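Subject: Re: [allotments-and-mending] Washing wool without tears

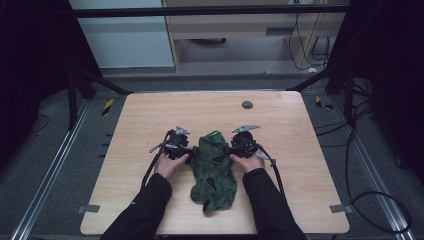

Dark green cloth, awaiting judgement.

On Sunday Rosalinda Quiambao wrote:
> I put my Closolano jumper through at 30 as the label says and it
> came out fit for a doll. Is the label lying, or am I? Also, has
> anyone tried the Rudovmont soap? It costs more than my lunch.

Rosalinda,

Labels don't lie, they just leave things out. Mine says 30 and says nothing of the spin, and my machine's idea of a gentle spin is 1,000. Wool can put up with warm water and it can put up with a bit of shoving, but do both and you have made felt. People pay for courses in that.

I do mine in the bathroom sink now. Cool water, a squirt of soap, ten minutes, then roll it in a towel and kneel on it. My knees object more than the jumper does.

For the shrunken one, try soaking it in hair conditioner and pulling it gently back to size. I got two inches back on a cardigan that way. They were all in the left sleeve, but I was grateful.

I have used the Rudovmont. It smells like a solicitor's waiting room and cleans about as well as the Aquino stuff from the market, which I'd buy again.

Does anyone still have the drying rack that went round after the April swap? I was promised it next.

Cherry Mae Evangelista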